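Workshop Tips from Tundside: When the Gripper Eats the Cloth

June 7, 2020

Last month I wrote about drawer runners and got more mail than I have had since the vinegar column, so thank you all for that. Several of you are practicing with hand-held grippers now, folding towels and wiping counters and putting socks into baskets so that a robot can learn to do the same, and you wanted to know about cloth getting caught in the works. I have some experience there, I'm sorry to say!

My own bad afternoon came with a knitted dishcloth I had been meaning to throw out since Christmas. I was squeezing and letting go, squeezing and letting go, quite pleased with myself, and then the fingers closed and stayed closed. A single thread had gone down beside the finger and wrapped itself around the slide. I did the thing you should never do and gave it a good hard yank, which pulled the thread tight as a drum and cost me a small plastic guide and the rest of the day. Vilmos Kovács, who repairs these for half the people I know, took out a wad of fluff as big as a walnut, and only part of it was from that cloth.

Knits are the worst for it. A flat cotton napkin behaves itself, but a bunched knit with a frayed end will hang its strings down into any opening you put under it, and the fingers need that opening to move in.

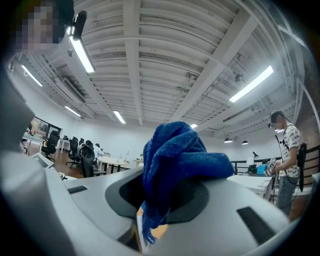
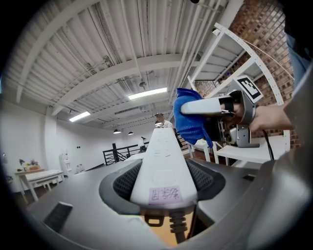

If the fingers jam

Let go of the trigger first, and then put the tool down on a table. If yours has a motor, or if the same fingers are mounted on an arm, switch it off at the wall and pull the plug as well. A stuck finger with power behind it may let go all at once, and you don't want your thumb in there when it does.

Hold the cloth up so that its weight isn't dragging on the thread. Snip the thread in two places with embroidery scissors, one cut near the cloth and one as close to the slide as you can reach comfortably. Then open the fingers by hand, a little at a time, and draw the short piece out with blunt tweezers, going back the way it went in. If it won't come, stop. No oil, please, however tempting it is (I have been tempted). Oil and lint make a sort of felt that is twice as hard to get out.

Before you start again

Work the fingers empty, fully open and fully closed, and listen for scratching. Look down both sides with a flashlight. Any cable that runs near the hand should move freely too, with no thread looped around it.

Getting the cloth ready

Trim loose ends, or better, fold the edge over twice and stitch it down. Shanthi Kanagaratnam uses a zigzag on her machine and says a straight stitch holds just as well if you go around two times.

Shake the cloth outdoors and go over it with a lint roller. Pick it up from the middle or by a hemmed edge, and keep any tail hanging to the outside of the fingers.

Brush the tool out with a dry, soft paintbrush when you finish for the day. I keep mine in the drawer with the scissors and tweezers, along with a few Bruvo twist ties for holding cables out of the way.

July's page will be about sticky jar labels, so do send me your methods, even the strange ones.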